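Clamby two-finger gripper, six weeks in
By Emiliano Ojeda
18 Apr 2023

I bought the Clamby to replace the Cido gripper that came with our arms. We run a pair of small arms at one table and mostly do pick and place with household items and toy food. This review covers the gripper, the wrist camera mount sold with it, and the Deneo controller box, which you need if your arm doesn't supply 24 volts at the wrist.

Setup

The bolt pattern matched our flange and the screws were the right length. The cable is too short. If your wrist turns more than half a circle you will want the extension, and it costs extra. The Deneo box found the gripper on the first try, but the firmware update failed twice before it took. The printed manual has the old pin order for the connector. Use the one on the download page.

Grip

I set up the same job for both grippers: take a ball out of a bamboo steamer basket, put it on the table, put it back. The rim gets in the way of thick fingers, and the balls roll if you touch them off center. The Cido fingers are wide at the tips and hit the rim on a lot of approaches. The Clamby fingers are narrower and get in between the ball and the wall if you come down close to straight.

Foam cubes were easy for both. The toy pear was harder. The Clamby held it across the wide part but let it turn when I grabbed near the stem. The toy watermelon needs the fingers almost fully open, and I had to slow the approach down to keep from pushing it away.

I logged 1,301 picks in all, with a drop rate of roughly 6 percent on the Clamby. The Cido was worse on the balls and about even on everything else.

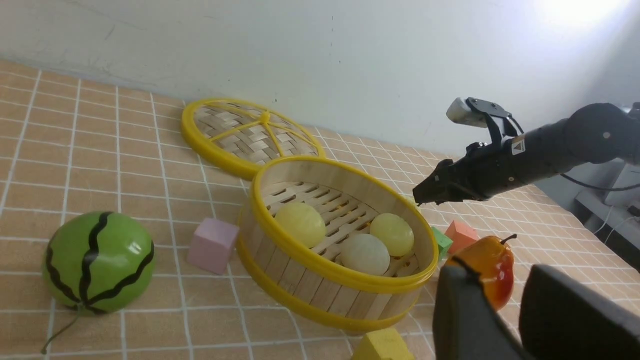
Wrist camera

The mount holds the camera close in, so both fingers stay partly in view at the bottom right. I like that for lining up a grasp. The drawback is that the fingers cover part of whatever is on that side, and you have to plan for it. The Iturra mount I used before sits higher and shows more table, but small things are harder to judge from up there. Neither one has moved on me since I tightened it.

Wear

The finger pads started to shine after the first month and lost a little hold on smooth plastic. A spare set comes in the box. Swapping them takes one hex key and 8 small screws, and the screws are easy to lose.

Verdict

Buy it if you work with small or round things in tight containers. If you only move blocks, keep what you have. I'd like a longer cable and a corrected manual. Clamby support told me a new pad material is due in July, and I'll add a note when I've tried it.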